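Dukdale Makers and Machines > Research corner > Handover release by wrist camera and fingertip load: results and grumbles

treasa_duggan
Posted in June, 8:14 pm

Hello all, and thank you for being so patient with me. I promised this write-up before the spring meetup and then my evenings went elsewhere. Some of you will remember the question we started with: when a three-fingered hand and a person both have hold of the same piece of food, how does the hand decide it's time to let go (or time to take over)? Most of what I'd read handles this with a fixed pull threshold. The person tugs, the load on the fingertips passes a number, the fingers open. That's lovely with a plastic block and pretty miserable with anything that flakes.

So Arwel and I tried something a bit different. We kept the load signal but let the wrist camera set the threshold as it goes, from how much of the food's outline has moved against the fingertip pads over the last few images. If the outline slides and the load stays flat, we call that crumbling, and the hand holds its position. If the load and outline move together, we call that a proper pull, and it opens. We've been calling it the Kudent rule, after the old bakery on Premham Street where we had the idea over buns.

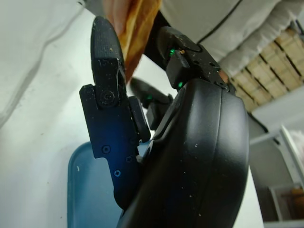 We ran 226 handovers, split between the fixed threshold and the new rule, with the order shuffled so neither of us could get used to one or the other. The short version is that the Kudent rule broke far fewer pieces on the crusty stuff and did no better at all on soft rolls. I was a little disappointed about the rolls, I'll admit, because I had talked them up to my sister.

The long version needs a plot, and I'll put that up once I've fixed the axis labels.

gwynne_m
8:41 pm

Treasa, this is wonderful, well done both of you! I've been looking forward to it. One thing I'd love to understand better, and forgive me if it's in your notes already: how are you getting a clean outline at that distance? When I tried a camera at the wrist, the near finger took up such a lot of the view that my segmentation kept gluing the fingertip to whatever it was holding. I ended up painting the pads a silly color, and that worked nicely until the paint wore off.

arwel_meredith
8:57 pm

Hi Mabli, no paint. We mask the fingers using the joint angles, so the software knows where each segment ought to be and throws those pixels away before it looks for food. It does go a bit wrong when crumbs settle on the pads, as they get counted as food that isn't moving, and that drags the outline number down. Pastry is the worst for it. I'd brush the hand off every 8 handovers if I were starting again, and write that into the protocol. We only did it when it bothered us.

beca_skyrme
9:20 pm

I'm going to be the grump, and I hope you'll both take it kindly, because I do like the idea. I don't think you can say the camera is doing the work here. Your new rule also waits longer before it opens, yes? A fixed threshold with a delay bolted on might save just as many crusts. I spent most of a winter convinced I had a clever grasp planner, and what I had was a slower grasp planner.

Did you run one with only the delay?

treasa_duggan
9:36 pm

Beca, that's completely fair and no, we didn't. We talked about it and then ran out of pastry, which sounds like a joke, but we'd bought the one batch so that everything would be the same age. I can tell you the new rule opened later on the crusty pieces and at nearly the same moment on the rolls, and I'd taken that as the camera telling the two apart. I can see it's weaker evidence than I made it sound.

arwel_meredith
9:44 pm

I'd push back a little. A plain delay would be the same for everything, and people pulling on a soft roll would feel the hand hanging on. Our folks complained about exactly that in the early tries, when the wait was too long. So even if it saves the crusts I don't think it's as good a rule.

beca_skyrme
9:52 pm

Maybe so, but that's a claim about comfort and your results are about breakage. Run it and ask people both questions. I'll happily come over and pull on bread.

nerys_rees
10:15 pm

Lovely thread. Smaller question from me: is the same person doing the human side every time? I know I change how I hold things once I've learned what a hand is going to do. I get gentler without meaning to.

treasa_duggan
10:31 pm

Nerys, there were 2 of us, me and Arwel, and I'm sure we both got gentler. The shuffling helps some, but it won't fix that. For the next round I'd like people who've never met the hand, and a delay-only condition for Beca, who has now volunteered in writing. The load logs are tidy enough to share, so send me a message if you want them. The images will take me longer, as there are 4,000 still to go through and check.

gwynne_m
10:38 pm

Put me down for the logs please, and for a bit of the image checking too if you'd like company with it. I'll also dig out my old segmentation code and try your joint angle masking on it.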